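10 July 2025

Tick serum panel, second pass. Thawed the Samside samples this morning and reran the 14 that came out borderline last time. Same kit, new lot of conjugate. Plate washer was slow on row C again, so I did two of the washes by hand and marked them in the log.

Results so far: five of the borderlines moved to clear negative and 2 to positive. The rest are still sitting in the gray zone. Positive control read fine. Negative control a little high, but inside the limit on the sheet. Sample 206 gave a different answer in each duplicate well. I have set it aside and not averaged it.

Plate file is saved under Kena, with the old lot and new lot on separate tabs. Please don't merge them yet.

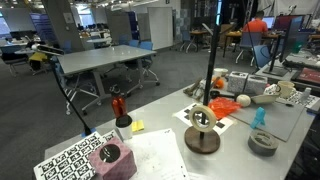
Rania Saab thinks the gray zone is mostly a timing problem. She wrote back that several of these people were drawn in the first two weeks after the bite, when antibodies can still be too low to read, and that a repeat draw would tell us more than a third run on the same tube. She also asked whether anyone had started antibiotics before the draw.

Fair point on both. The intake forms have a box for antibiotics but it is blank on most of them - I'll ask Ionuț to check with the clinic.

To do: request repeat draws, new tube for 206, get the washer looked at. Conjugate goes back in the fridge door, left side.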